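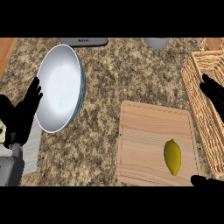 *Plurton Robotics Club · Simulation Bench · posts by whoever has the keys*

So, the kitchen cell is back up, and I've spent most of this week inside it. I promised Chenxi Lu I'd write down what I did before I forgot it all, and a blog post is the only kind of note I ever finish, so you're all getting it!

For anyone new: the kitchen is our simulated counter, the one with the granite top, the white bowl and the lemon on its board. Two black hands, one from each side, driven by the same control code we run on the pair at the bench. Looking after a simulated cell sounds like a holiday compared with the metal one (no grease, no screws rolling under the radiator) but it drifts out of shape in its own way, mostly when somebody updates something and doesn't tell anybody. That somebody was me, in March. Sorry.

What went wrong first was the left hand. It would come in beside the bowl, fingers up, lovely, and then when you asked it to close it shivered. I blamed the finger gains for a whole evening and turned them down until the hand could barely hold itself open, and it still shivered. Chenxi had a look over my shoulder and asked what the contact shape on the bowl was, and I had to admit I hadn't checked. The update had swapped our shape for a single solid lump, filled in right to the brim. You could see a bowl, but as far as the physics was concerned it was a big pudding. The fingertips sit very close to the rim at the start, so they were being shoved away by something that wasn't drawn there.

I split the bowl back into wedges, with a ring of them for the wall and a flat one for the base, and the shivering went. Then I had to put all the finger gains back, of course, and I hadn't written down the old ones. They were in a Brukon settings file from last year, thank goodness. If you take one thing from this post, please copy the settings file before you fiddle with it.

Next job was the time step. We'd been running the physics at 400 steps a second, and that's fine for the arms waving about, but small things squeezed between fingers really don't like it. I tried 1,000 and the lemon stopped creeping through the thumb. It does run slower now, and my old laptop complains bitterly, so there's a switch in the launch file if you only want to practise reaching.

The lemon itself needed some love too. It kept rolling off the board the moment the cell loaded, which is a silly thing to lose an afternoon to. I was sure it was the groove in the board, some tiny lip tipping it over, and I went right through the board's mesh looking. No! The lemon was being placed a hair too low, so it started off slightly inside the wood and got spat out. I lifted its start height, added a bit of rolling friction, and it stays put. Its mass is 85 grams in the file, a bit light if you ask me, but I left it alone because Hjørdis Solheim tuned the grip around that number and I'm not getting into it with her again.

Right side next. The right hand starts over the rim of the wicker basket, and I'd forgotten how fussy that is. A proper weave has far too many little surfaces to check for contact, so the basket you see and the basket the hand bumps into are two separate things: the second one is plain flat walls and a floor. Mine had slipped out of line with each other. I switched on the contact view, nudged the walls until they sat where the wicker is, and saved the pair together this time so they move as one.

Last bit was the reset. I set it going 10 times in a row before locking up on Friday and checked the joint angles at the end of each, both hands. The left was spot on. The right wrist came back a touch rotated on one of them, and I haven't found out why. I think the reset sends the arm home before the old command has been cleared out, so it gets one last little push. I've put a short pause in, but I wouldn't call that a fix.

Still to do:

- find the wrist thing properly and take the pause out
- ask Hjørdis about the lemon (gently)
- check the folded cloth, as I've got it fixed to the counter for now and the Kistik exercise wants it loose
- move the launch file notes out of my notebook and into the Solberg folder

If you load the cell before I've got to that list, use the copy marked "granite" and leave the other one be, it still has the pudding bowl in it. And if the right wrist does its twist for you, save the log before you restart and drop it in the folder with your initials on. I'd love a second one to compare with mine.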